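Why can you see through a window but not through a door?

I used to wonder about this in the bath (I do my best thinking there!). It's all to do with what light gets up to when it bumps into things.

Glass lets light go straight through, so we call it transparent. A door stops it, so a door is opaque. And then there's my favourite, the in-between lot! They let light in but scatter it about, so everything behind goes blurry. The word for that is translucent, and tracing paper is a good one to hunt for at home.

Try shining a torch at a mug, a jam jar and a sheet of greaseproof paper in a dark room. Which makes the darkest shadow?

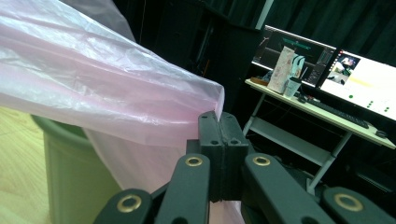

LIGHT AND COLOUR

A pink plastic bag can be translucent too. Hold a coloured one up to the window and the light that gets through comes out coloured as well. Lovely!

Words by Ott Kuusk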